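Lost property finds its way home from Pisus market

Small items handed in at the Pisus indoor market are to be kept for longer, after stallholders agreed to change the way unclaimed belongings are stored and returned.

Until now, anything left behind was held at the front office until the end of the month and then given away. From this week, keyrings, ornaments, toys and other small pieces will be kept until the end of January and sorted on a table beside the Fonetti café, where shoppers can ask to look through them.

The new arrangement was put forward by Fereshteh Salehi, who has run a haberdashery stall at the market for five years. She said people often did not realise they had dropped something until weeks later, and by then it was too late to ask.

"A keychain isn't worth much to anyone else, but people do come back for them," she said. "I had a woman in tears at my counter over one. We'd already given it away."

The market's log shows 1,941 items were handed in last year, of which 571 were returned to their owners. Gloves and umbrellas made up the largest share. Those will still go to the front office, as will phones, purses, bank cards and keys. Only small items without keys attached will be taken to the café table.

Farhad Shirazi, the market manager, said the office had run out of shelf space in the spring and bags of odds and ends had been stacked under the desk.

"We couldn't find things even when we knew we had them," he said. "Someone would describe a charm off a bag and we'd have to tip everything out."

Sorting began on 2 August 2020, before the market opened. Items were taken out of their bags and placed in boxes, with tissue used to wrap anything that might get scratched. Loose cords and broken clasps were put to one side. Pieces that could be mended have been offered to Shahbazi, the watch and jewellery repairer on the upper floor, which has said it will replace split rings free of charge for anyone who comes to claim a keychain.

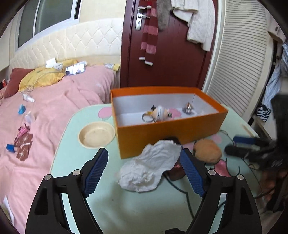 A keychain and a metallic ornament in the orange box on the sorting table, with a beige dish alongside.

Shoppers who think they have lost something will be asked to describe it before the boxes are brought out. Abbas Fallahi, who owns the café, said his staff would write down the name of each person making a claim, together with the date.

Not all traders were in favour. Aurel Oprea, who sells kitchenware near the east door, said he would have preferred everything to stay in one place. "You tell people the office, and now you have to tell them the office or the café, depending on what it is," he said. Mr Shirazi said signs would be put up at both entrances to explain the difference.

Anything still unclaimed at the end of January will be passed to Fundudeck, the charity shop opposite the bus station, which took the market's leftover items last winter.

The café table is open from 10am to 3pm on market days. Claims can also be made in writing to the front office.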